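Section 3. Setting up the Hallik stand on a work table

Read this section before you take the stand out of its carton. Revised Apr 13, 2019. It replaces the loose sheet packed with stands sold up to the end of December.

The Hallik is a one-piece base with a rounded outline, narrower at one end and wider at the other, and a separate pole. The pole fits the narrow lobe. The wide lobe carries a bowl. The stand is meant for light tabletop work and is not a lamp base or a clamp stand.

Preparing the table

1. Choose a level table that doesn't rock. If one leg is short, pack it before going any further.

2. Wipe the top and let it dry.

3. Lay a sheet of white foam board over the top. Leave a narrow margin of bare table on all sides so the sheet doesn't get bumped by people walking past. Otau board is fine, and so is any other stiff board at least 5 mm thick.

4. Tape the board down at the left and right edges. Short tabs are enough. Don't run tape across the working area.

Note: Pencil lines are useful for marking where the base goes. Smudges and old marks on the board do no harm, but turn the board over or replace it once the surface is dented, as the base will sit unevenly.

Fitting the pole

5. Put the base on the board with the narrow lobe to your left. Left-handed users may find it easier the other way around.

6. Hold the base flat with one hand. Lower the pole into the socket and turn it clockwise until it stops – finger-tight only.

7. Look at the pole from the front and from one side. If it leans, unscrew it, clear any grit from the socket and refit.

CAUTION: Do not pick up the stand by the pole. The socket thread is moulded and will strip. Hepburn can supply a replacement base, but the socket can't be repaired.

Positioning the stand

8. Slide the base towards the back of the board, a little off centre, so there is room in front for your forearms. Most people first place it too close and end up working with their elbows in the air.

9. Sit down and reach for the pole with each hand in turn. You should be able to touch it without leaning. Adjust the chair before you adjust the stand.

10. Draw around the base in pencil once you are happy with it.

Placing the bowl

11. Use a small ceramic bowl with a flat foot. Centre it on the wide lobe, beside the pole. The rim may be uneven, but the foot must not be.

12. Press lightly on the rim at several points. If the bowl rocks, try another one.

CAUTION: Check the rim for sharp chips with a folded cloth, not a bare finger. Don't load the bowl past 50 g.

Keep sticks, pencils and other small things low on the board and to one side, well clear of the base. Run any cable towards you and off the near edge – a cable crossing behind the pole will catch it sooner or later.

Cleaning: wipe the base and pole with a damp cloth. Do not use solvent. Skorngate spare poles come in packs of 2 and fit all Hallik bases, old and new. 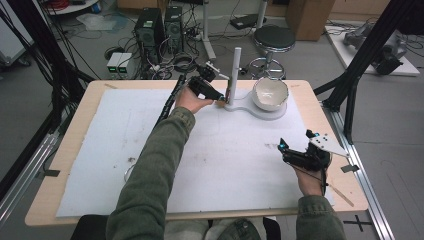
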